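**Likarell opens refill counter at its Trever Street shop**

Household goods retailer Likarell will open a refill counter at its Trever Street shop in February, selling washing-up liquid, laundry liquid and hand soap by weight.

Customers can bring any clean container with a lid. The counter will stock 54 products at launch, 62 by the summer, and the smallest fill is 300 ml. Prices will be shown per 100 ml on the shelf edge.

"People have been asking for this since we moved in," said Euan Aitken, shop manager. "We wanted enough space to do it properly — the old stockroom gave us that."

The fittings were made by Nwosu, a joinery firm based 2 miles from the shop. Staff will be on hand from 9 am to help with weighing and labels.

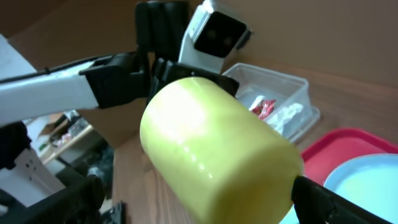

*A pale yellow-green cylinder with a glossy finish.*

Likarell sells cleaning and kitchen goods in its shops and by post.

**Press contact:** Jirayu Suwannarat, Brolitz Communications, for Likarell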